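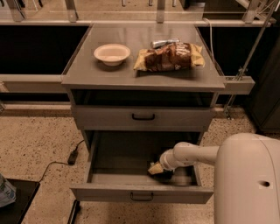
Sólveig Hjaltadóttir asked in the February review whether a household that throws out a bag with crumbs in it should weigh the crumbs. The rule adopted after her question is that the package is weighed as discarded, contents included, and the column is named gross_weight_g so that users don't mistake it for the weight of the packaging alone.

Jallstead Packaging Diary, release notes and data card

Last updated: July 20, 2024

Summary

The Jallstead Packaging Diary is a table of food and drink packages discarded by 381 households in Jallstead and the neighboring district of Roludance. Each row is one discard event, entered by a member of the household at the time the package left the kitchen. The data is meant for work on material flows in domestic waste, mainly the gap between what a package is made of and which bin it ends up in.

It is not a survey of diet. Contents are recorded only as a broad class (dry snack, drink, dairy, frozen, and so on), and the purchase price was never asked for.

Files

diary.csv - the main table, one row per discard event
households.csv - one row per household, keyed on hh_id
materials.txt - the code list for the material column
corrections.log - manual edits made after entry, with the old and new values
javier/ - the cleaning scripts, kept under their working name

Both tables are comma-separated, UTF-8, with a header row. Decimal separator is the period. Missing values are empty fields, never zero.

Columns

diary.csv has 15 columns. The ones that need comment are listed below. The rest are explained in the header block of materials.txt.

hh_id: household key. Not sequential.

entry_time: local time of entry, to the minute. Entries made in bulk at the end of the day carry the same minute, and these should not be read as a single event.

material: one code from the list. Multilayer film has its own code (MLF) and must not be merged with plain film. Metallized film is coded MLF even when the household wrote "foil."

gross_weight_g: see the top of this file. Weights under the display step of the scale are left empty.

bin: the bin used, as reported. Values are mixed, residual, paper, metal, glass, organic, return.

bin_expected: the bin named in the Jallstead sorting guide for that material. Filled by script, not by the household. The guide differs for Roludance in one respect: cartons go with paper there and with mixed here. The script handles this by district code.

flattened: yes, no, or empty. Applies to cans, cartons and plastic bottles only.

Collection

Households were recruited by letter and kept the diary for four weeks. Each was lent a Trimach kitchen scale and a pad of printed forms, and could switch to the web form at any point. Paper and web entries are marked in the source column. Paper entries were typed up by two people working separately, and mismatches were settled against the scanned page.

A household with fewer than 100 entries over the four weeks was sent one reminder. No household was removed for low counts, and the reminder date is in households.csv so that its effect can be checked.

Weighing

The scales were tested before and after the collection period with a 300 g reference weight. Readings outside tolerance on return are flagged in households.csv as scale_drift. We did not correct the weights. Users who need accuracy better than a few grams should drop the flagged households - totals by material change very little when this is done, but the median for MLF does move, the packages being light.

Known problems

1. Return-deposit cans are undercounted. Many households store them and take them back in one trip, and some logged the trip as one row. The note field usually says so.

2. Composite packages (a carton with a plastic spout, a jar with a metal lid) are logged whole by some households and in parts by others. There is no reliable way to tell these apart after the fact. The part_of column was added in the second week and is empty before that.

3. Packages eaten from outside the home are absent. So is anything discarded at work or at school.

4. The word "tin" was used for both steel and aluminum. Where the form did not settle it, the code is MET, which covers either.

5. Two batches of paper forms were printed with the organic and residual boxes swapped. The affected rows have been fixed and every one is in corrections.log.

Privacy

Street addresses were deleted once the scales had been returned. Household size is given in bands. Free-text notes were read through and names removed. If you find one that was missed, write to the maintainers before posting it in an issue.

Running the scripts

The scripts in javier/ rebuild diary.csv from the raw entries. Raw entries are not in this release, so the scripts are included for reading only. The order is load, recode, expected, check. The check step fails on any row with a material code absent from materials.txt.

License and reuse

Free to use with credit to the Jallstead Packaging Diary. Please state the release date, as the MLF recode changed results between releases.

Comments

kelpie_r
Is part_of going to be backfilled for week one? I have a model that depends on it and would like to avoid dropping a quarter of the rows.

maintainer
No. The households were asked and most couldn't remember.

dunmore
The carton rule for Roludance is applied twice in expected if the district code has a trailing space. Patch sent.

oatfield
Thanks for keeping corrections.log in the release. Found the swapped boxes in a few minutes.

Related

Jallstead Sorting Guide, plain text edition
Roludance Glass Return Counts
Material code list, change history
Notes on lending Trimach scales to households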